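Trenham rink, pre-season walk-round, February 2019

I did this one on my own with a torch and a cup of tea, so shout if I've missed anything. Comments are as I scribbled them.

Boards and glass: OK, mostly. The panel behind the away bench rattles when you lean on it. Tegan Lowther says it always has, but I'd like it tightened before the juniors are on.

Gates and latches: one FAIL. Penalty box gate, home side, swings open on its own! Taped shut for now.

Goal pegs: OK. Five spares in the drawer.

Ice surface: OK apart from a soft patch near the blue line. I'll look again tomorrow morning.

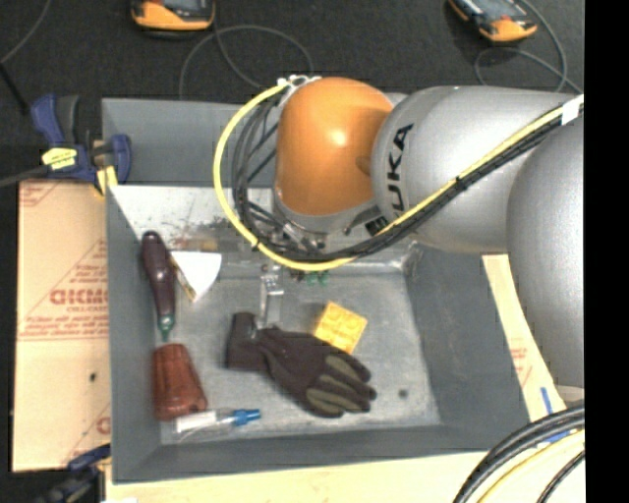 KUKA arm over the grey bin

Changing rooms: OK. Rubber matting is curling up by room 2 and I nearly went flying (in trainers, never mind skates).

Helmets for loan: 36 checked, two binned for cracked ear guards. Please don't fish them back out.

First aid box: needs cold packs and wide tape. Trudy Ormsby has the order form.

Stands: OK. We're signed off for 500 and the best crowd last season was 337, so plenty of room, but the handrail on the left-hand stairs wobbles.

Fire exits: all clear except the one by the skate hire, where somebody had parked a stack of cones. Moved them myself.

Next full check is September. Gate latch and matting need sorting before the first tryout session, please.

Coralie McKinnon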